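Home Posts Replies Media Search

Mimoza Angelovski
Thread

Right, charity shop thoughts, because I did all four in Soncombe this morning and my feet hurt.

One. Go to the one by the station first. They put new rails out before ten and the good knitwear is gone by lunch. I got there at quarter past and still found a wool cardigan, so maybe I'm just lucky.

Two. Ignore sizes completely. I've got a 12 that drowns me and an 18 that won't do up. Hold it against yourself, look daft, carry on.

Three. Check armpits, cuffs and the inside of the collar BEFORE you fall in love. I once paid £20 for a coat in Brolerton with a lining like a string vest. Still bitter.

Four. Men's shirts! Always the men's shirts. Better cotton, proper pockets (pockets!!) and half the price of the blouses two feet away.

Si-woo Son asked what I do about the smell. Long soak, bit of white vinegar, then outside on the line — never the dryer. Two goes if it's really musty.

Total spend today was £4 on the bus and more than that on cake. No regrets. Back in April when the winter stuff gets marked down.

Print this thread | E-mail to a friend

Contact · © Mimoza Angelovski · Back to top

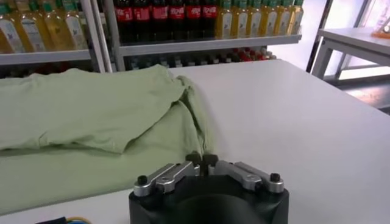
Sage green, my favourite colour to iron. I will not be ironing it.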